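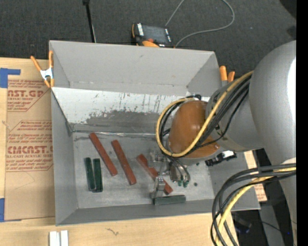
Packaging and Materials, Unit 4
Handout: What a box is for
Oct 29, 2021

Corrugated board is paper that has been persuaded to stand up. Two flat liners, one wavy layer glued between them, and most of the strength comes from the air you didn't pay for.

Terms you will need

Flute: the wavy bit. Runs vertically in a box meant for stacking. Every year someone runs it sideways and their box sits down.
Liner: the flat bit, where the printing goes and the scuffs collect.
Creep: slow sagging under a steady load. Also what happens to the deadline.

Stacking

A box that holds 900 newtons in the lab this morning will not hold 900 in a damp warehouse in March. Board drinks water from the air and goes soft. The Tilar case study (reader, p. 29) has a firm that tested everything in a heated room, then shipped to the coast. Read it before you design anything.

Overhang matters too. Corners carry most of the load, so a box hanging off its pallet is mainly decoration – expensive decoration, in Tilar's case.

For next time

Bring one used box, flattened. Find the flute direction and mark it in pencil. Write 400 words on how it failed, or would have.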